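Wednesday, 7.40 am, wash bench

Third week on the shrinkage question and I'm less convinced than I was at the end of the first. Writing this up before Janaína gets in, so she can disagree with it on paper.

Where we are. The Sterkix people say their finishing additive cuts shrinkage in cotton knits "by up to half" if you dose it in the final rinse. Up to half of what, they don't say. Up to half also includes none. I've read the sheet three times and there is no fabric weight given, no water hardness, no drying method, and the graph has no numbers on the side. Kyrylo thinks I'm being unfair because the rep was decent to him on the phone. The rep may well be decent. The graph still has no numbers on it.

What we did Monday's batch with, for the record:

Front loader number two, 60 degree cotton program, spin 900. Sixteen pieces, all cut from the same bolt of the Prandau undyed knit, overlocked on four sides, marked with the laundry pen in three places along the length and three across. Half got the additive and half got plain water in the same compartment. Same powder for both, weighed and not scooped. Dried flat on the mesh racks overnight with the fan off.

I wanted the fan off. Last month somebody ran it on the left racks only and we spent two days admiring a difference that was all fan.

Result, such as it is: both lots shrank along the length, both lots hardly moved across, and the treated lot shrank a bit less. The gap between lots is smaller than the gap between the best and worst piece inside either lot. I wouldn't spend money on that. Kyrylo would like to call it "promising". I have asked him to hold that word until we have a second wash that agrees with the first.

Things that could be fooling us:

The pen marks. They bleed on the fuzzy side. By the time a piece has been through a hot wash each mark is fat enough that you can measure from its left edge, its right edge or its middle and get the answer you were hoping for. I measured to the middle. I'd bet Kyrylo measured to the inside edges on the plain lot, because his numbers run short on that lot and only that lot. He says not. We should sew thread marks next time, one stitch each, dark thread, and be done arguing.

The stretch. Knit gives when you lay it down. If I smooth a piece with my palm I can put back a good part of what the wash took out, and I don't know that I'm doing it. The method we copied says "lay flat without tension", written by someone who has clearly never tried to get a curl out of the edge of a jersey. I've started dropping each piece on the glass, lifting the corners once and leaving it. It looks awful and the numbers are steadier.

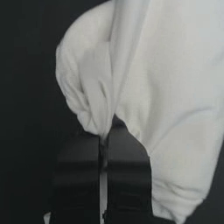 Then there's the question of when you stop. A cotton knit doesn't shrink once and retire. It gives up most of it in the first wash, some more in the second, and then dribbles along. If the additive only delays things, a one-wash test will make it look good and a customer's fifth wash will make it look like tap water with perfume. The Sterkix sheet shows one wash. I don't think that's a coincidence, though Janaína says most of these sheets show one wash and I shouldn't take it personally.

So the plan is five washes, same program, measured after each. That ties up number two for most of a week. The shop will complain. They can have number one, which still smells of whatever was spilled in it in March.

9.15 am

Janaína in. She's read the above and made three points, two of which I accept.

First, she says the bolt itself is suspect. The Prandau knit comes off a tight roll and it's been stretched along the length in the rolling. Some of what we're calling shrinkage is only the fabric going back to the size it was before anyone wound it up. If so, how long each piece sat loose on the bench before marking matters a great deal, and we didn't write that down. She's right. I cut the treated lot first, went for lunch, and cut the plain lot after. I marked everything in one go when I got back. That means the treated lot had the whole of lunch to relax and the plain lot had none. It might account for the entire difference. I'm annoyed that I didn't see it and slightly pleased, because I never liked the result.

Second, she wants the pieces mixed before they're dosed. Cut all of them, leave them overnight, shuffle, and then split. Fine. Should have been done that way from the start.

Third, she thinks we should be testing finished towels as well as cut pieces, since that's what the customer is going to wash. I don't accept this one yet. A hem is its own animal. It pulls in at a different rate from the body and then you're measuring the thread and the hem tape and whoever was on the machine that day. Get a clean answer on plain cloth first. If there isn't one, there's no point dragging towels into it.

10.30 am

Went back through the old book for the Jemport softener trial, to see what we believed then. We believed a lot. There's a page in Kyrylo's writing that says "noticeably softer, all agreed". All agreed is three people who knew which pile was which. No blind handling, no scores, nothing from before the wash to compare against. We bought a drum of it on the strength of that page. The invoice is still clipped in: 1,358, with freight. Most of the drum is under the stairs.

I'm not putting this in to needle him. I was one of the three and I remember feeling the softness quite distinctly. I'd been told it was there. If the additive ever gets as far as a hand-feel test, the piles get coded by someone who then leaves the room, and we include one pair that are exactly the same. If people find a difference in that pair, we'll know what their opinion of the others is worth.

Noon

Phoned Brandão about water. They run the same knit in larger lots and I wanted to know whether they soften their supply. They do. Their man says they gave up on rinse additives years ago and just cut oversize. He also says all shrinkage is caused by the dryer and none by the wash, which can't be right because ours never saw a dryer and shrank anyway. I wrote down the first part and left the second alone. It's possible he's right that the dryer does the bigger share. Everyone in this trade has a theory that happens to blame the machine they don't own.

Cutting oversize is the dull answer and I suspect it's where we finish. It costs cloth. The additive costs money per wash and has to be dosed right every time by people in a hurry. Unless the five-wash run shows something you could see without squinting, I know which one I'd pick.

Kyrylo's objection, noted at his request: oversize cutting only helps the customer who owns it after it's shrunk. Fresh out of the packet it's too big, and they send it back. Fair point. I'd want to see how many they do send back before I let it worry me.

2.20 pm

Cut the new lot. All pieces off the bolt in one go, no lunch in the middle. Laid out singly on the long bench with nothing on top of them. Not marking until tomorrow morning.

Sewed thread marks on one spare to see how it goes. Slow, and the first stitch puckered the cloth, so the mark itself pulls the fabric in, and we'd be measuring my sewing. Second try with the stitch left slack was better. Janaína's are neater than mine so she's doing the marks. I'm measuring, and she's keeping the list of which piece is in which lot and not showing me. Kyrylo measures the same pieces after me, on a separate sheet, and we don't compare until both are done.

To sort out before the first load:

Check the scale against the brass weight. It was drifting on Friday.
Find the second steel rule. The plastic one is not to be used for anything, it's been on the radiator and has a bow in it.
Plain-water bottle and additive bottle to look the same. The additive smells, which gives the game away at the machine. Janaína to dose. I'll stay out of the wash room.
Write down the room temperature at marking and at each measuring, even if it turns out to be boring.
Ask the rep, in writing, what the fabric was in their graph. Ask again if he phones instead of writing back.

Prediction, so I can't pretend later: after wash one the treated lot looks slightly better or the same, after wash three you can't tell them apart, and after wash five Kyrylo wants a sixth. If I'm wrong I'll say so on this page.

4.50 pm

Brass weight found, in the button tin. Scale reads light. Not by much, but Monday's powder was weighed on it, both lots, so at least it was light for everyone. Battery changed, now reads true. No reply from the rep.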